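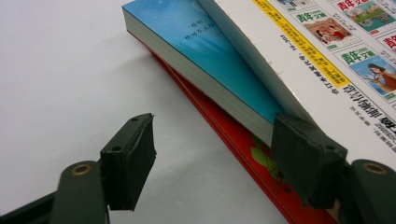
Gripper open at the corner of the stack, red book at the bottom.

Workshop tips: planning the book-sorting job

These come from the shelf-loading work at Stustmont. Most of them are about the planner, with a few on perception.

1. Treat a stack as an ordered list. The planner should only be offered the top item. If it can pick any book it sees, it will sooner or later choose the bottom one.

2. Mask loose pages before you estimate the top surface. A curved magazine page gives a bad normal, and the approach angle follows it.

3. Log finger width with every image. Sync the two clocks first. A 20 ms offset is enough to spoil the grasp label.

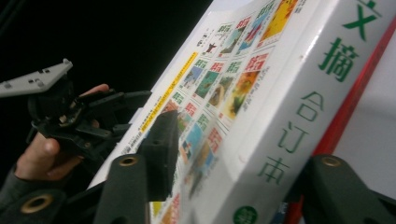 Bound digest volume with a wide white spine, fingers at the cover and spine sides.

4. Don't let the detector count printed covers as books. Ours did, on catalog pages and on any cover made up of thumbnails. Sneha Tomar fixed it by dropping any box that sits fully inside a larger one on the same plane.

5. Glossy spines wash out. Lock the exposure before you start and leave it locked.

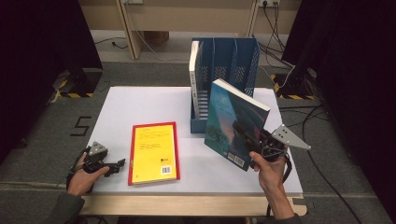
Blue magazine holder at the back of the board, one white book upright in the left slot.

6. Store slots as poses relative to the holder. When the holder gets bumped you update one transform.

7. Mesh sides leave holes in the depth map. Fill them with a flat panel in the collision model, or the planner will try to go through.

8. Replay every new plan at 80 percent speed the first time.

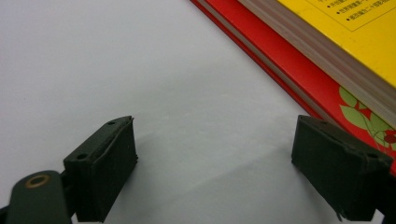

Do I need to retrain when I add a new book?
Usually a thickness entry in the object table will do. Retrain if the cover is a color or finish the detector keeps missing.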